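4. Setting Up Your Storage Labels

The Larnano label printer comes with one roll of tape already loaded. Before you print your first label, charge the printer until the light on the side stays green.

1. Press and hold the power button for 2 seconds.
2. Open the Larnano app and tap Add Printer.
3. Choose your printer from the list. The last three digits shown should match the number on the base, for example 783.
4. Tap Pair.

Note: If the printer does not show up, turn it off, move it closer to your phone and start again at step 1.

4.1 Preparing the box

Labels stick best to smooth, clean surfaces. Wipe the box with a damp cloth and let it dry fully. Do not use furniture polish or any cleaner that contains wax.

Pick the side that will face out once the box is on the shelf. On clear or translucent boxes, use the white tape. Black text on clear tape is hard to read when the box is full.

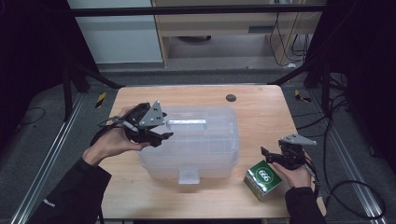 4.2 Printing and applying

1. Type the label text. Keep it to two lines or fewer.
2. Set the length. The default is 76 mm, which fits most small boxes.
3. Tap Print and wait for the tape to stop moving.
4. Press the cutter lever all the way down.
5. Peel the backing from one corner and smooth the label down from left to right.

Caution: Do not pull on the tape while it is printing. This can jam the roller and is not covered by the warranty.

Caution: The cutter blade is sharp. Keep fingers out of the tape slot.

4.3 Replacing the tape

When the app shows Tape Low, there is enough left for a few short labels. Use roll type 696 only. Slide the cover back, lift out the empty core and drop in the new roll with the loose end facing the slot. Close the cover until it clicks, then print a test label.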